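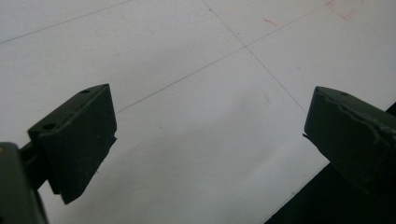 *Zulora fingers, dark green version, open over a white surface marked with thin gray lines.*

**Zulora** is a hand-held gripper kit sold by Zavstead for recording manual tasks used in robot training. The operator carries the tool by hand, and a camera fixed to its body records the fingers and the objects near them. The kit is supplied in 2 versions, which differ in finger shape and in the mounting plate.

## Design

Each finger is bolted to a short arm and can be replaced separately. Zavstead lists the finger pads as wearing parts and advises inspection after every 200 recordings. The complete tool weighs 353 grams without its cable.

## Use

Household objects make up most of the standard task list, which was prepared with the testing firm Drorkus. Bowls are included as a test of work at close range, where a single object may fill most of the camera's view.

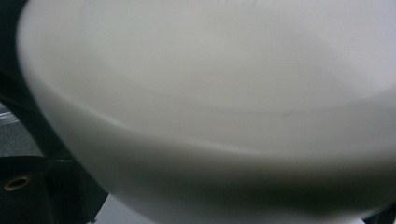
*White bowl at close range, with part of the black gripper body and a brass-colored ring at left.*

## Availability

The kit is offered for purchase or on a monthly lease. Leases are handled by Rawashdeh, which also stocks spare fingers in packs of 20. Training for operators is sold separately.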